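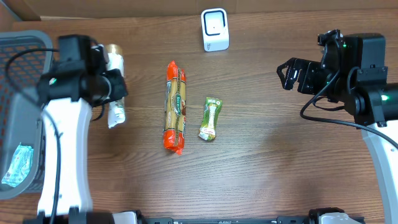

간식용 바는 언제부터 낱개로 포장되었나? 초기에는 큰 판째 구워 가게에서 칼로 잘라 팔았고, 낱개 포장은 오세크(Oseck)의 제과점 아더(Ader)가 여행객용 상품을 내면서 자리를 잡았다.

## 개요

**간식용 바**는 곡물, 견과, 시럽을 눌러 굳힌 막대형 식품이다. 끼니를 대신한다고 주장하는 제품과 끼니 사이에 먹는다고 주장하는 제품이 있으나, 둘의 성분표는 대개 사이가 좋다. 아더의 첫 제품은 무게가 36그램이었고, 포장지에는 '든든한 한 끼'라고 적혀 있었다.

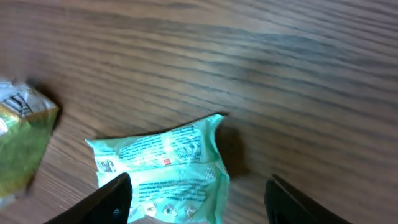 글쓴이: 레오폴트 임호프(Leopold Imhof)

포장지는 내용물보다 말이 많은 편이다. 경쟁사 플라타리(Flatari)는 8월 한정판 포장에 4개 언어로 개봉법을 실었는데, 네 가지 모두 "당기시오"라는 뜻이었다. 양 끝을 눌러 붙이는 접합 방식은 습기를 막는 데 유리하며, 회의 중에 조용히 뜯는 데는 불리하다.

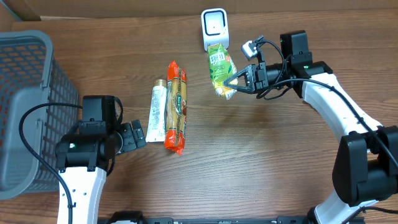
## 리아오 논쟁

리아오(Liao) 지역에서는 꿀을 넣지 않은 바를 과자로 볼 것인지를 두고 제과업자들이 오래 다투었다. 지역 신문에 실린 독자 투고만 1186통에 이른다. 결국 꿀 함량 표시는 업체 자율에 맡겨졌고, 아더는 그 주 금요일부터 포장 앞면에 꿀벌을 그려 넣었다. 배합은 그대로였다.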